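Bring Back the Tray

17 February 2020
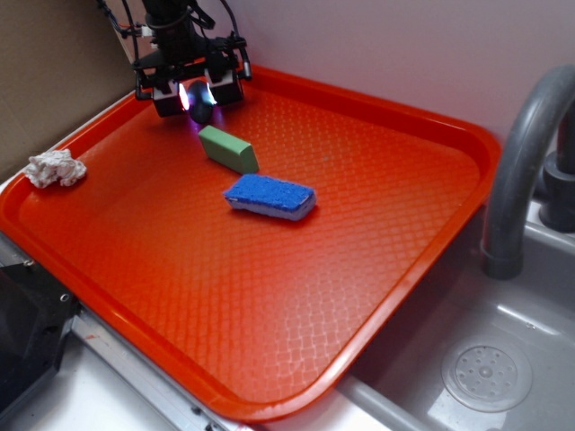
An orange-red tray with a raised rim, on a white countertop.

The cafeteria in our office building in Hemberg got rid of its trays in March of last year. The sign by the registers said it would cut food waste and save dishwater. I have eaten lunch there most working days since, and I think it was a mistake.

The case against trays is easy to follow. People with a tray take more food, and some of it gets thrown out. A tray has to be washed. I don't dispute either point.

But lunch for me is a plate, a bowl of soup, a glass and silverware. That is 4 items and I have two hands. So I make two trips, and so does everyone else, and the line at the soup now crosses the line at the registers. On my second trip the plate sits alone on a table getting cold. People who walk with a cane have to ask a stranger for help, every day, for something they used to do themselves.

Spills are worse too. A rim holds a spilled drink. Without one it goes on the floor, or down somebody's sleeve.

If waste is the problem, there are better places to start. Serve smaller portions and let people come back. The lunch counter at Lindgren, across the street, offers a half plate at a lower price and still keeps a stack of trays by the door. Anyone who doesn't want one walks past it.

I wrote to the building managers with 21 signatures from our floor. They answered that the matter would be looked at when the food contract comes up again. I would like it looked at sooner. The old trays are still in the storeroom, and putting them back out would take one person a few minutes.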